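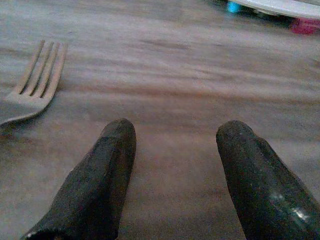 Two days at the Storell book fair for religion and society

June 25, 2025

I went to Storell for the religious studies lists, as I do most summers when the train fare allows. The fair calls itself a meeting place for scholars, publishers and faith communities. In practice it is a long hall of stands with two seminar rooms at the back, and the faith communities mostly turn up on the second afternoon, when entry is free.

The catalogue listed 202 new titles under religion. I read the blurbs on the train and started to feel I had read the same one many times over. Every book "challenges" something. A good many "move beyond" something else, usually an older book from the same press. I don't mind a confident blurb, but by the time we pulled in I would have paid extra for a study of parish life that admitted its predecessors had got most of it right.

Trerkel had the biggest stand and the thickest carpet. Their main push this year is a series on pilgrimage and local identity, seven volumes so far, nicely printed and priced for libraries that no longer have the money. I sat down with the one on hill shrines. The chapters based on fieldwork are good. The author stayed for two walking seasons, listened to people who disagreed with each other and let them go on disagreeing. The opening chapter is another matter. It spends 20 pages telling us that pilgrims have been treated as passive by everyone who ever wrote on them, which will surprise anybody with a shelf of the older literature. I asked at the stand who these earlier writers were supposed to be and was given a leaflet.

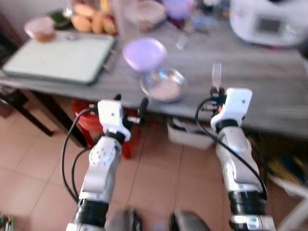
The paperback, I was told, is due in August. I have been told that about Trerkel paperbacks before.

Mallet is a smaller house and I had higher hopes. They do translations, mainly memoirs and sermons by village clergy, and the translators' notes are often the best thing in them. A slim book of funeral sermons was the find of my visit. It has no argument at all on its cover, only a plain statement of where the texts were kept and who copied them. I bought it on the strength of that. The rest of the Mallet table had drifted towards "spiritual wellbeing", with a good deal of pale lettering, and the person minding it seemed as unconvinced as I was.

The first seminar asked whether belief can be measured. The panel was drawn from survey people, and so the answer was yes. They had just finished a study in the Olta valley, where according to their figures regular prayer has risen sharply among the young. Perhaps it has. The question put to people was whether prayer was "important in your life", and I can think of many households where the polite answer to a stranger with a clipboard is the same whatever goes on at bedtime. Somebody in the audience raised this, better than I have put it here. The reply was that the wording had been used before and allowed comparison over time. So it does, but a question can be poorly put for decades and still draw a very smooth line.

To be fair to the panel, they showed the breakdown by village, and that was worth the seat. Attendance at services had hardly moved in most places and had dropped in the larger ones. If prayer is up and attendance is down, there is something there to explain, and I would have liked an hour on that instead of the slides about method.

The second seminar was on shared shrines – places used by more than one religion – and I came out of it in a better mood. There is a habit of writing about such places as if they proved everyone would get along if left in peace. The speakers mostly resisted this. One talk followed a quarrel over a key to a single side door, through letters, complaints and one very grumpy receipt. The two congregations had used the same building for generations and had plainly irritated each other for most of that time, without it coming to much. I believed every word of it. The closing discussion then turned to "lessons for dialogue", and I went to find some tea.

The tea was poor and the queue slow. The hall is also badly signed, and the seminar rooms swapped numbers on the second morning with only a sheet of paper on the door to say so.

Would I go again? For the smaller tables, yes, and for the chance to read a chapter before paying library prices for it. I would skip the opening address, which promised a "new conversation" about faith and belonging and then ran over so far that there was no time for questions. Day tickets are sold at the door. The free afternoon is crowded but the discounts start then, and Mallet were letting their older translations go at half price by the time I left for the station.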